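Home > Boards > Machines and Making > Days Out
Thread: Urnach open day, the trouser-folding robot
Page 1 of 1

Went to the Urnach open day. Got a free pen and watched a red robot arm have a go at a child's jeans.
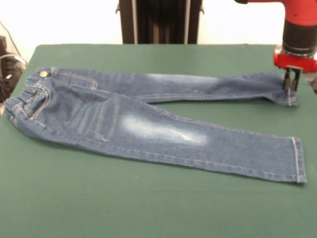
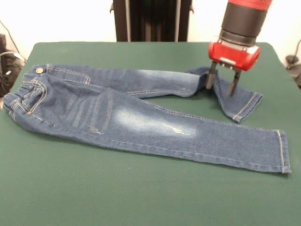

Same pair of jeans in these and the next two.
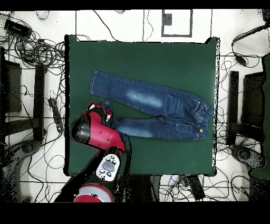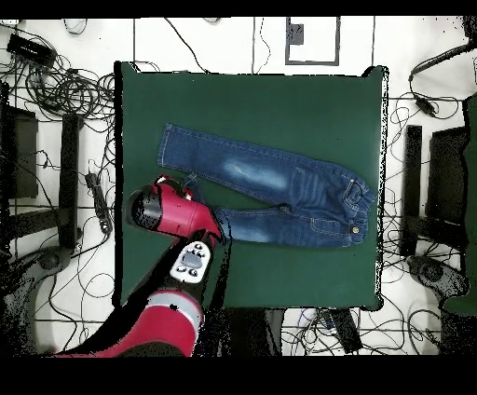

Posted by flatcap_lionel, 3 June 2021
Board member, 46 posts

Right, the report. They let us in by groups, and mine got the laundry demo straight after the coffee, so spirits were as high as they were going to get. Our guide was Přemysl Ďurica, who was good company and plainly sick of being asked whether it does ironing. It does not do ironing.

The arm goes for the end of a leg, pinches the cuff and sets off from there. I'd have started at the waistband like a normal person. He told us cloth is harder than anything they do with metal parts, as it never lies the same way twice. I have been saying this about fitted sheets for years and have yet to be given a lab.

Parking was £3 and worth every penny of 2.

---

kettle_and_vice wrote:
Seventy people with a grant between them and my mum does it in front of the telly.

---

flatcap_lionel wrote:
It was 70 people on the tour, I don't know how many work there. Your mum is welcome to apply.

---

Moorhen wrote:
I'm with kettle on this one. I saw the Verlow stand in May and that was a proper demo, boxes going onto a pallet, bang bang bang. What's the point of teaching it one pair of jeans? Give it a hoodie and see how it gets on.

---

sprocketry wrote:
Boxes are easy, Moorhen. A box has corners and keeps them. Look at the second picture, where the cuff is up between the fingers and folding over on itself. The machine has to cope with that flopping about, and with whatever the rest of the leg decides to do. I'd sooner watch that for an hour than another pallet.

---

Moorhen wrote:
You would, though. You went on holiday to a lock.

---

sprocketry wrote:
Two locks.

---

dunlin77 wrote:
Never mind the jeans, who did the wiring? The last two pictures are giving me palpitations. I'd have had a written warning at Koubek for that floor.

---

flatcap_lionel wrote:
We were asked to mind our feet. I minded them.

---

kettle_and_vice wrote:
Did it finish the fold or not? You've gone very quiet on that.

---

flatcap_lionel wrote:
Couldn't tell you. They moved us on to the Flullow room for the conveyor talk and I'd lost my place at the front to a man with a rucksack. Going again next year if they'll have me, and I'm taking a fitted sheet.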